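Suturing on Tissue: Thread Handling and Knot Placement
Final report, bench project, Group 17
Department of Mechanical Engineering, Clegg College

Summary

The project examined how suture thread is gripped, drawn and placed when a row of knots is tied on tissue. The work covered three tasks: picking up the thread, pulling it through, and tying off. Thread slip at the grip was the most common cause of a failed stitch, followed by loose thread lying over finished knots. Two changes to the working procedure are proposed in Section 5.

1. Background

A simple interrupted suture is a single stitch tied and cut on its own. A row of them holds a wound even if one knot gives way, but each stitch needs a full tie, and the time cost is high. Most training material deals with the path of the needle. Less is written on the thread, although the thread has to be picked up, released and regripped several times for each knot.

The course brief, issued in September, asked for a study of one manual skill and a procedure that another group could follow. Our group chose thread handling. The Hokow lab supplied the bench space, and stitch outcomes were logged in Trarko, the department's record sheet software.

2. Gripping the thread

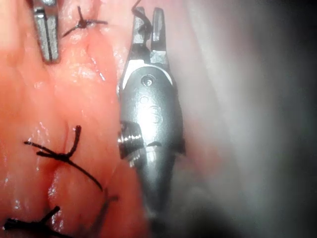

Grip quality depends on where the thread sits between the jaws and on how much of the jaw face it touches. Thread held at the very tip is easy to place but slips under a small load. Thread held deeper is secure, but it tends to catch on release. The jaw faces also matter. A fine ridge, such as the faint one on the inner side of the longer, slimmer jaw, gives more hold than a smooth face and can mark the thread if it is closed hard. With the jaws apart and the strand curling over the tip of that jaw, the thread has to be cleared before the next closing, or it will be pinched in a loop.

Grips were sorted into tip grips, mid-jaw grips and deep grips. In total 2,827 grips were logged over the full project. Of these, 616 ended in a slip, and most of the slips were tip grips made while pulling sideways. Deep grips rarely slipped but took longer to release.

3. Drawing and tying

After the needle exits, the thread is drawn until a short tail is left on the entry side. The tail length was set at 15 mm. A shorter tail was pulled back into the tissue too often, and a longer one got in the way of the second throw.

Each knot was tied with one double throw and two single throws, with the direction reversed between throws. The first throw was laid flat and tightened until the edges met. Further tension did not improve the closure and in several stitches pulled the edges over each other. Tension on the later throws was applied level with the surface. Lifting the thread upward loosened the first throw.

4. Working across an existing row

Later stitches are harder than early ones. The thread for a new stitch has to travel over tissue that already carries knots, and it can hook under a cut tail and drag it.

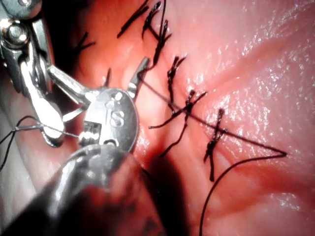
How should the thread be kept clear of knots that are already tied?

Hold the working length under light tension and lay the slack to the side away from the row. A straight thread lifts over a knot easily, while a slack one settles around it. If the thread does catch, stop the pull, back off by one grip and free it from the knot side.

Cut length also had an effect. Tails left long on finished knots caught the thread more often, and tails cut very short let some knots open. A middle length was used for the last set of stitches.

5. Proposed changes

Use a mid-jaw grip for all pulling and save the tip grip for placing the thread.

Open the jaws fully after each release and check that the thread has dropped away — a half-open jaw holds a loop more often than expected.

6. Limits

All stitches were tied with one type of thread, Dadance black, in a single size. The results may not carry over to a braided thread with a rougher surface. Grip type was judged by eye, and the line between a mid-jaw grip and a deep grip was not always clear. Moisture on the surface was not controlled or measured, and it probably affected the slip count. A repeat of the Section 2 log with a second thread size is the next planned step.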